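Flemthorpe Chapel Registers: second progress report

Period covered: the months up to the end of February
Prepared by Retno Halim, project lead

1. Where we are

The grant pays for the transcription and study of the registers of the former Flemthorpe chapel and its daughter congregation at Bolger. When we applied, I wrote that the registers would let us "reconstruct the religious life of a migrant community over three generations". I would not write that sentence now. We have a good deal of material and some of it is very interesting, but a register of baptisms tells you who was baptised. It tells you very little about who believed what, or how often they came, or whether they thought of themselves as a community at all.

The figures are as follows. We have transcribed 797 entries from the Flemthorpe baptismal register and 383 from the marriage and burial books. All of the first group and most of the second have been checked against the originals by a second reader. The Bolger books have not been started, for the reasons given in section 3.

2. What the registers show so far

The local histories all repeat that the chapel was founded by a single party of families who arrived together with their own minister. I can find no support for this. The earliest entries are in at least two hands, the surnames come and go, and the supposed founding minister does not sign anything until the third gathering of the volume. The story seems to go back to one anniversary pamphlet, which gives no source, and each later writer has copied it from the one before.

The marriage book is more helpful than I expected. Six of the early marriages name a witness with a note of his home parish, and none of those parishes is in the district the pamphlet gives as the place of origin. Six is a small number and I do not want to build a second legend on top of the first. It does mean that the accepted version should be dropped from the exhibition text until someone can produce a document for it.

Language is the other matter. Entries switch between English and the older church language well after the date at which the congregation is said to have given it up. One reading is that the old language stayed in use in worship. Another is that a clerk was copying set phrases he barely understood – his spelling gets worse as the years go on. I lean towards the second, though colleagues at the January workshop disagreed, and the discussion was left open.

3. Delays

The Bolger books were promised to us for the autumn. They are still with the binder. I have asked for a date in writing and have been given "spring".

The handwriting recognition trial with Folteck used up more time than it saved. On clean pages the results were fair. On the burial book, where the ink has gone through the paper, we spent longer correcting the output than we would have spent typing from scratch. The sales material claims a good deal more than this. I do not propose to renew the licence.

The online index, built on Vivar, is working but has been seen by very few people outside the project. The monthly visitor reports look healthy until you take out our own visits. I would ask that the figure in the publicity leaflet is not used again.

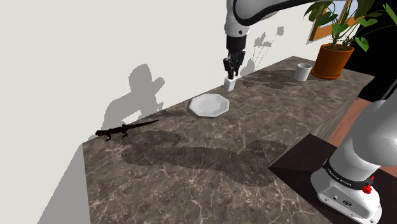 4. Money

Spending is below budget, almost entirely because the Bolger work has not begun. This should not be read as a saving. The travel line is overspent by a small amount owing to 2 extra trips to the diocesan record office, where the catalogue listed a box of correspondence that proved to be empty apart from its label. The itemised sheet is attached separately.

5. Next period

Finish checking the burial entries.
Begin Bolger as soon as the books are released, starting with baptisms.
Write up the witness evidence as a short article, with the images of the entries in full so that readers can judge them.
Revise the exhibition text. The present draft still has the founding party on the first panel.

6. Decisions we need from you

We need to know whether the unspent transcription money can be carried over into the next grant year. Without that, the Bolger registers will have to be sampled, and I doubt a sample would be worth publishing.

We would also like your agreement to put back the public lecture. The title was announced before the evidence was in, and I would prefer to give it once there is something firmer to say about where these families came from.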